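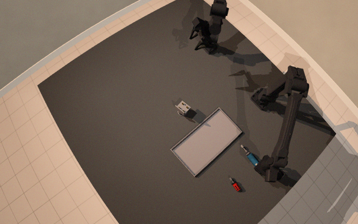 Sowmya Mathew asked under the first version of this page whether a policy trained only in simulation could be trusted to rank two methods before either one touches a real arm. She wanted to see the per-task numbers and not just the average. Her question is the reason this gallery has grown a longer text than the old one.

Gallery: Skirnine two-arm tabletop tests

The still at the top comes from the simulated side of the work. Two black arms share one dark mat, with a shallow tray near the middle and a few small objects lying outside it. The blue-handled and red-handled tools are similar in shape, and we use pairs like that on purpose. A policy that has learned "go to the long thin thing" will do well with one tool on the mat and badly with two.

Method

Skirnine is our name for the training recipe. Each task starts from 5 demonstrations by a human operator. The simulator then makes variants of each one by changing object positions, lighting, floor and wall colors, and the angle of the mat. We train on the variants and test on layouts held out from the start. The baseline, Mudaliar, uses the same demonstrations and the same network but keeps the lighting and room fixed.

Result

We ran 291 held-out layouts per method. A run counts as a success when the named object is inside the tray and both arms are clear of it at the time limit. Skirnine succeeded on 202 layouts. Mudaliar succeeded on 100.

Most of the gap is in layouts with strong shadows. With the lighting fixed in training, the baseline often closed its fingers on the dark patch next to an object. Skirnine still fails in two ways we see a lot: both arms reach for the same tool and stop, or a tool is gripped too near the tip and turns in the fingers.

On Sowmya's question, we have a partial answer. The per-task table now lists each object separately. The order of the two methods is the same for every object, but the gap is small for blocky ones and large for tools. Real-arm trials at the Gillitmont lab began in April and cover single-tool layouts only, so we make no claim yet for mats with two tools.

Scene files and the table are on the Drastlow project page. Layout seeds are listed in the same order as the table rows.

Last updated 17 November 2018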